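The Last Black Garment

My grandmother had a rule that the wash was not done until it was folded, and it was not folded until it was put away. I have managed the first part of that sentence for most of my adult life. The rest I am learning in my forties, on the edge of a bed, from Ifeoma Jibrin.

Ifeoma has raised 4 children in a tall, narrow house in Folwood, and she folds everything on a bed. She tried a table once, she told me, and gave it up within a week (too hard, too high, and always covered in somebody's homework). A bed gives you room to spread a thing out properly and look at it before you decide what to do with it, and a good busy quilt shows up dark clothes beautifully, every sleeve and hem.

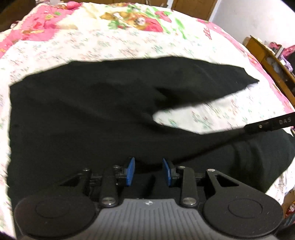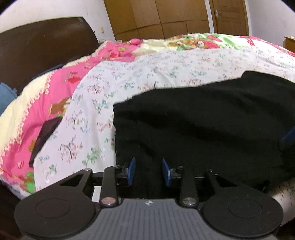

Black cloth on a quilt of tiny flower sprigs, bright pink and cartoon prints.

Dark things come last in her order of work, when your hands have warmed up on the pillowcases. She lays the piece flat and smooths it from the middle outward with the side of her palm - slowly, the way you would calm a cat - and only then brings the sleeves in. My own habit was to grab the shoulders and hope for the best, and I had a drawer full of lumps to show for it.

Her neighbor Ross Gourlay folds in the air, standing up, and the two of them have been arguing about it since August. I tried it his way for 3 evenings and dropped a good sweater on the dog. So it's back to the bed for me, with the radio on and a cup of tea going cold on the sill, and I find I don't mind the time it takes. Some nights I even get as far as the drawer.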